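Small Boxes, Big Feelings

I have a weakness for little cardboard boxes, and until this spring I thought it was a private one. Then I spent a day in Plumerby with Blažena Jireš, who has 567 of them, and I came home wanting a second bookcase.

Blažena collects the packaging most of us flatten without a glance. Soap boxes, tea boxes, boxes for light bulbs and sewing needles and cough drops. Her rule is that a box must fit in one hand and stand up on its own, and she is wonderfully strict about it! A gorgeous flat tin from Trilitley, all gold leaves and peacocks, lives in the hallway in disgrace.

Her shelves are sorted by pattern, so a fish-hook box can sit next to face powder if the stripes agree. I loved this. You start seeing how much drawing went into things that sold for pennies, and how the same few ideas – dots, checks, a ribbon across the corner – keep coming back in new colors.

The plaid shelf

My favorite was the plaid shelf. Plaid does something lovely on a small box. It makes it look dressed, as if it put on a good shirt to go out. Blažena's friend Meinrad Steiner, who used to run a print shop, told me tartans were a headache on the press. If one color slipped, every line went fuzzy, and he once had to pulp 4000 cartons over a red that wandered.

The ones I like best leave the pattern room to breathe. A red-and-black tartan on the lower half, a plain white area over it, a red band at the very top, and small white lettering running up the plaid. The barcode is kept around the side with the fine print, well out of the way of the good part. A bit of wear along the edges only helps.

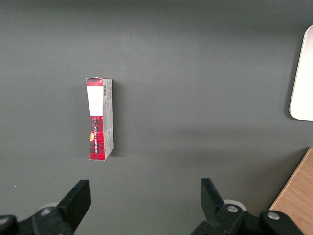

Starting your own shelf

Begin with your kitchen and bathroom, and give yourself 11 boxes before you buy anything. Open them gently from the top. If one has been crushed, a strip of stiff paper slipped inside will help it stand again. Keep them out of direct sun, as reds fade first.

Blažena swaps duplicates by mail and will happily trade five tea boxes for one decent plaid. I've already sent her mine.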